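Interior Painting > Walls and Ceilings
One-coat white: has it ever worked for anyone?

drywall_dan
I'm repainting a back bedroom and a hallway, 341 square feet of wall after I take out the doors and the window. Walls are a medium tan now, flat finish, in decent shape. The store by me is pushing Sheehan One Coat in off-white 711 and the can says "guaranteed one coat coverage." It costs nearly twice what I normally pay.

I don't believe it. I've never had a white cover a tan in one coat, and I've been painting my own rooms since my first apartment. But the kid at the counter swore by it, so before I go buy two cans of the regular stuff I thought I'd ask. Has anyone here put one coat of this on a wall, walked away, and stayed happy?

pepperhill
Yes. Did my laundry room in it last winter. One coat over pale yellow and I never went back.

drywall_dan
Pale yellow isn't tan, though. I could probably get away with one coat of anything over pale yellow.

pepperhill
You asked if anyone was happy. I'm happy.

mudandtape
Read the back of the can, not the front. The ones I've looked at say something like "one coat over similar colors on properly prepared surfaces, when applied at the recommended spread rate." Then you look at the spread rate and it's a lot lower than the coverage number in the big print. So you're putting on a heavy coat, which uses more paint, which is two coats' worth of paint in one trip. You pay for it either way.

The guarantee normally gets you another can. It doesn't get you your Saturday back.

okra_fan
I will stick up for it a little. I've got bad shoulders and one heavy coat is easier on me than two light ones. Moving the furniture out of the way once instead of twice is worth money to me too. I used the Sheehan in my dining room over a sage green and I can find one place where the green shows, behind where the hutch goes, and only when the sun comes in low.

mudandtape
So it didn't cover.

okra_fan
It covered well enough that I put a hutch there and forgot it until you people made me think about it.

gray_primer_guy
Tint your primer. Everybody skips this. For tan going to white you want a plain white primer with good hide, then one or two coats of whatever cheap white you like. I use Skatness when I can find it. Primer is cheaper than paint and it hides better, because hiding is what it's for. If you're going to dark red or navy, then you get it tinted gray.

drywall_dan
Wait, you opened with "tint your primer" and then told me to use plain white.

gray_primer_guy
For your job, plain white. I was speaking in general.

mudandtape
I like primer but let's be fair, primer plus one coat is two coats. The man asked about one.

lowsheen
What sheen are you looking at? I painted a whole upstairs, 1,224 square feet of wall, in two different cans of the same white, and the flat looked perfect while the eggshell showed every place I'd stopped and started. Same brand, same day, same roller. I blamed the paint for a year. Then I did a closet with the leftover eggshell, kept a wet edge the whole way, and there wasn't a mark on it. I think half the "this paint doesn't cover" complaints are really lap marks and roller lines.

drywall_dan
Flat in the bedroom, eggshell in the hall. I was going to use the same roller for both, a Hunemura with a half inch nap.

lowsheen
Half inch is fine for the bedroom. I'd go to three eighths for the eggshell. And don't dry roll it. People squeeze the last bit out of the cover and push down hard, and that's where the thin spots come from.

pepperhill
I pushed down hard and mine's fine.

lowsheen
In a laundry room, over pale yellow.

mudandtape
Another thing I'd be careful about is judging white paint at night. Under a bulb in the ceiling everything looks covered. Go back the next morning with the shades up and look down the wall from the side. I won't believe anybody's one coat story unless they tell me what time of day they looked at it.

okra_fan
I look at my walls at dinner time, which is when I'm in the dining room.

stairwell_7
Dan, do the boring thing. Buy a quart of the Sheehan, paint a patch on the tan three feet wide, next to a corner where two walls meet, and let it dry overnight. Corners are where you'll see it, since the brush work and the roller work sit side by side there. If it's solid in the morning, buy the gallons. If it isn't, you're out the price of a quart and you can use it on the closet.

The counter kid doesn't have to live in your hallway.

drywall_dan
OK, I can live with that. Quart tonight. I still expect to be buying primer by the weekend, and I'm keeping the receipt in case I have to argue about the guarantee.

gray_primer_guy
Buy the primer while you're there and save the gas.

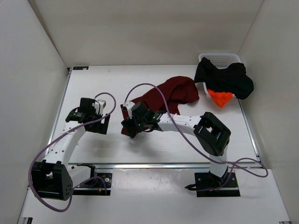 Posted by mudandtape on 11/01/2018 in Walls and Ceilings
Dan, when you do the patch, stir the can all the way to the bottom first, even if they shook it for you at the store. And paint the same size patch in your regular white right next to it, one coat, same roller. Otherwise you've got nothing to compare it with and we'll all be back to arguing over who likes their laundry room. Post what you get, including if I'm wrong. I don't think I am - not over tan.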